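Last updated: 2018-12-09

An afternoon at the Livska packing works

Livska opens its doors to visitors twice a year, and I went to the second one. The tour takes 11 people and lasts 120 minutes. We started at the loading door, where pallets come in from Kavanagh, and went through to the shelves. Over 600 kinds of small supplies are kept there, mostly for schools and repair shops.

The sorting room was the part I liked best. Small stock gets put into open cardboard boxes or onto black wire racks before it goes to the packing tables. Tape was being sorted when we came through, black electrical and printed white.

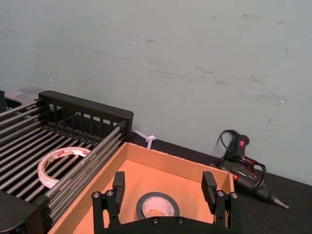 Do you have to book ahead?
Booking is required, by phone, and the next tour is in April.

We finished in the canteen with coffee and soup. Parking is behind the building.

Comments

Danine: Is the shop open to visitors afterward?

Mpho Ngubane: It was when I went. I bought a box of labels.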